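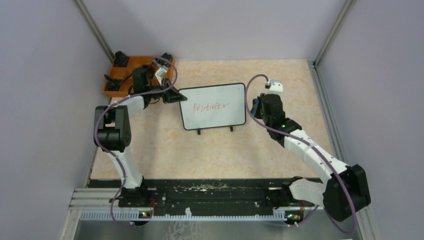
Zwei Arme, ein Tisch: Das Tischset von Lalum im Praxistest

Wer zum ersten Mal vor dem Parngate von Lalum sitzt, will sofort loslegen, und das geht erfreulich schnell! Zwei weiße Arme mit schwarzen Gelenken und Greifern, an jedem Handgelenk eine kleine Kamera, dazu die Software Budetti: Nach 60 Minuten lief bei uns die erste Bewegung.

Richtig Spaß macht das Set bei Aufgaben, die beide Seiten fordern. Unser Liebling ist das Whiteboard. Der linke Greifer setzt an der Ecke der Tafel an, der rechte führt einen blau-schwarzen Gegenstand, und dazwischen steht in dünner roter Schrift ein Wort. Solche Übungen verlangen Gefühl in den Fingern (und Geduld beim Einrichten).

Budetti bringt 184 fertige Übungen mit, sortiert in 3 Stufen. Die Anleitung dazu könnte ausführlicher sein, vor allem beim Abgleich der Kameras. Auch die Kabel an den Armen schwingen in weiten Bögen mit, da wünschen wir uns noch ein paar Clips.

Der Parngate kostet 1.416 Euro je Arm, das Gestell kommt separat von Bunting. Lieferbar ist er seit Dezember.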